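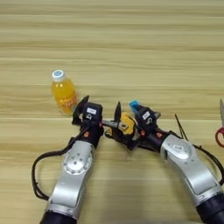
Do I need a referral to attend the free hearing check program?
A referral is not required. Any adult resident of Sindville or the Hirnesau district may attend, and patients who already have a family doctor may ask for their results to be forwarded to that office.

The Sindville Community Health Centre is pleased to confirm that its hearing check program will continue through the coming year. The program is open to residents aged 18 and over, with priority given to those aged 60 and older and to those who work, or have worked, in noisy settings such as mills, garages and farm buildings. Each check is carried out by a registered audiologist or by a hearing technician under an audiologist's supervision.

A standard visit lasts half an hour. The technician first looks into both ears and notes any buildup of wax, then asks a short series of questions about work history, medication and any ringing or dizziness. The listening test follows. Patients wear headphones and press a button each time they hear a tone, including the very faint ones. Those who already use hearing aids should bring them, along with spare batteries and the original paperwork where it is still available.

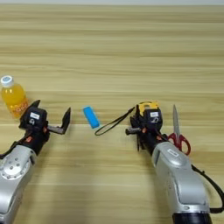 Results are explained before the patient leaves. Where hearing falls within the expected range, the Centre recommends a repeat check in two years. Where some loss is found, the patient is offered a full assessment at the Ngcobo Clinic in Hirnesau, normally within six weeks. Sudden loss of hearing in one or both ears is a different matter and should not wait for a program appointment. Anyone who notices such a change is asked to contact a doctor or attend the emergency department the same day.

The Centre has set aside 300 appointments for the first half of the year. Bookings may be made at the front desk or by telephone during office hours. Evening appointments are limited and are held for people who cannot attend during the working day. Patients who need an interpreter, or who use a wheelchair or scooter, are asked to mention this when booking so that the larger of the two testing rooms can be assigned.

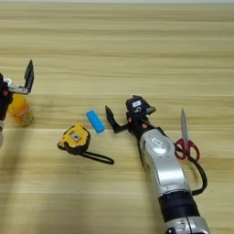
On the tabletop, with household objects.

There is no charge for the check itself or for forwarding the results. Hearing aids, ear moulds and wax removal are not covered under the program. Patients with private coverage should consult their plan before making a purchase, and are reminded that the Centre does not sell devices or receive payment from those who do. A small assistance fund, supported by the Griltivora Foundation, is available to households that meet the income guidelines. The fund contributes up to $2,000 toward the cost of hearing aids for each approved applicant. Application forms are kept at the front desk and must be signed by the audiologist who carried out the full assessment.

The Centre also wishes to remind residents that much noise-related hearing loss can be prevented. Ear protection should be worn when using chainsaws, grinders, snow blowers and similar equipment, including for short jobs. Foam plugs should be replaced once they are soiled or no longer spring back into shape. Earmuffs should be checked each season for cracks in the cushions. Parents and grandparents are encouraged to set volume limits on children's headphones and to choose ear-covering models where possible.
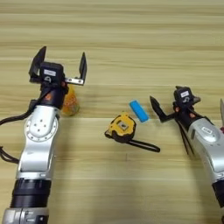

Light wood grain and a small group of objects at the centre.

A separate information session for family members and caregivers will be held at the Hirnesau branch in June. It will cover speaking clearly to a person with hearing loss, caring for hearing aids and arranging captioned telephone service. Seating is limited to 100 and registration is required. Further details will be posted at both branches once the room has been confirmed.

Sindville Community Health Centre
Patient Newsletter, January 2019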